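Prelance community support
Ticket: Left monitor comes back with gray blacks after sleep
Category: Displays and docks
Status: Solved
Opened: October 2025

Original report

Hi all! First off, I love these monitors. I bought two Prelance panels of the same model in January and they've been a joy to edit on, so please read the rest of this as coming from a fan with a weird problem.

Setup is a laptop plugged into an Orketti dock, with both Prelances hanging off the dock. Right monitor is on DisplayPort, left is on HDMI (the dock only has one DisplayPort, so that wasn't a choice). HDMI cable is a Marchuk, the braided one. Color profiles are loaded at login by Jevo, the little tray utility.

When I boot from cold, the two screens match beautifully. When the laptop sleeps and I wake it up, the left one sometimes comes back washed out. Blacks turn into a dark gray, warm browns lose their red, and everything looks like there's a thin sheet of tracing paper over it. Right monitor is always fine. Unplugging the HDMI cable and plugging it back in usually fixes it until next time.

Already tried: restarting the laptop (works, but annoying), factory reset on the left monitor (no change), swapping the two monitors around physically. That last one was the interesting one! The problem stayed with the HDMI connection and did not follow the monitor. So I'm pretty sure the panel itself is healthy, which made me very happy.

Reply from support

Thanks for the detailed write-up, and especially for swapping the monitors before writing in. Please send the following:

Firmware version on both monitors (Menu, System, Info).
Firmware version on the dock.
What the left monitor reports under Menu, Input, Signal when the colors are good, and again when they are bad.
Whether it still happens with Jevo closed.
The pictures you use to compare the screens, if they are something you can share.

Please leave the dock connected to its own power supply while you test. Some docks drop into a low power mode on laptop power alone and behave differently.

Update from me

OK, I had a lovely time with this. Both monitors are on the same firmware, and the updater says it's the latest. The dock is one version behind, and I've left it there for now so I don't change two things at once.

I closed Jevo completely and put the laptop through 40 sleep and wake cycles while I caught up on podcasts. The left screen came back washed out on 4 of them. So it's less frequent than it felt, but it definitely happens without Jevo running. I had been quietly blaming Jevo for weeks. Sorry, Jevo!

And the signal page was the big find. When the colors are good it says RGB, Full. When they're bad it says RGB, Limited. Same resolution, same refresh rate, only that one word changes. I had never opened that page before and now I think it's the best page in the whole menu.

My comparison pictures are attached. I put the same one full screen on both monitors, sit back a bit, and look at the darkest areas first and the browns second. There's brown wood grain and plenty of black in each.
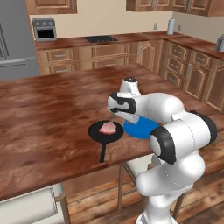
Kitchen island first, microwave and oven next.

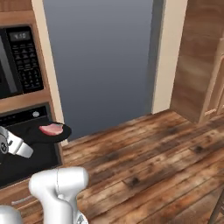

I also ran a plain gray ramp, which is dull to look at but much more decisive. With the signal on Full I can pick out every step down to the last one before black. With the signal on Limited, the darkest steps are all lifted and the black bar at the end is plainly gray.

One more thing I noticed: all the bad wakes came after the laptop had been asleep long enough for the monitors to go into standby too (the power light goes from white to amber). If I woke it while the light was still white, it was fine every time. That smells like the handshake to me, but I'm happy to be told otherwise.

Reply from support

Very helpful. What you have is a range mismatch. When the monitor wakes from standby, the dock asks it again what it can accept. If the answer comes back late, the dock falls back to Limited, the range used by TVs. The monitor has its HDMI range set to Auto, but it seems to guess wrong in this case and goes on treating the signal as Full, so black arrives as gray. DisplayPort handles this differently, and your right monitor never shows the fault.

Please try these in order and test after each one:

1. On the left monitor, turn off Deep Standby (Menu, System, Power). This keeps the input awake enough to answer promptly.
2. Update the dock firmware. Have only the laptop and the power supply connected while it runs.
3. Try a different HDMI cable, the shortest you have.
4. In the laptop's graphics settings, set the output range for that screen to Full by hand.

We'd suggest leaving the range setting on the monitor itself at Auto for now. If you force it to Full and the dock still sends Limited, nothing improves.

Update from me

Step 1 did it! Or nearly. With Deep Standby off I couldn't get a single bad wake in a whole evening of trying, but the next morning, after the laptop had been asleep all night, the left screen was gray again. Signal page said Limited, so it was the same fault.

On to step 2. The dock update was painless once I had unplugged everything else. It does go completely dark in the middle and look dead, so if you're reading this with a dark dock in front of you, leave it alone and go make a sandwich. Mine came back with the fan running and the new version number showing.

I've been through a week of overnight sleeps since then and every morning the signal page has said Full. I turned Deep Standby back on halfway through the week to see what would happen, and it still says Full. So the firmware was the real fix and the standby setting was only making the fault rarer.

I never got to steps 3 and 4. The Marchuk cable is still in there and behaving perfectly.

Jevo is back on too, loading both profiles at login. I did re-profile the left monitor while I was at it, just in case the old profile had been made on one of the bad days. The new one is a touch warmer in the midtones and the pair match better than they ever have. Browns have their red back!

Would it be possible to get the signal page mentioned in the quick start guide? I'd have found this in January if I had known it was there.

Reply from support

Great result, and thank you for turning Deep Standby back on to check. We've passed the quick start suggestion to the documentation team and added the dock firmware version to our compatibility notes for HDMI.

Marking this as solved. The ticket stays open for comments in case the fault returns after a future dock update.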